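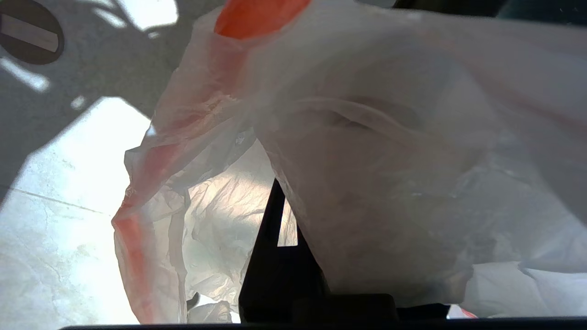
Vol. 21, No. 2

Home | News | Food | People | Archive

Print this page | E-mail this story

Bread by the Clock

Muammer Kocabaş starts his dough before most of Dallesville is up, and he's thrilled to talk about it. "It's alive!" he says, lifting the lid off a tub of rye starter. "You feed it, it answers you."

He opened Ravine Bakery in November and has already baked more than 1,000 sesame rings. His grandmother taught him the shape, though her version was sweeter - he is still working on that one.

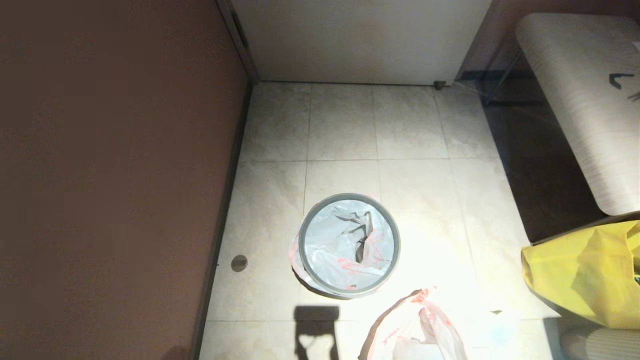
Rye is the dough he worries over most. "It sticks to everything," he says. He learned on his kitchen floor at home, with bowls lined up in the coolest corner. Big pale tiles with a faint gray veining are lovely in summer, he says, and flour hardly shows on them.

His Saturday loaf, the Vosamero, takes 21 hours from first mix to oven,

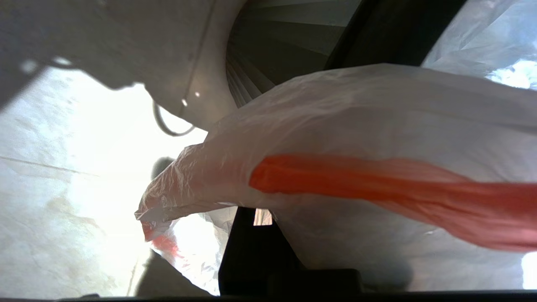
and he won't shorten it for anyone. "I tried once. Flat as a plate!" Next he wants to bake with wheat from the Thaler farm, 100 pounds to begin with.

Contact us | © 5 March 2022 | Back to top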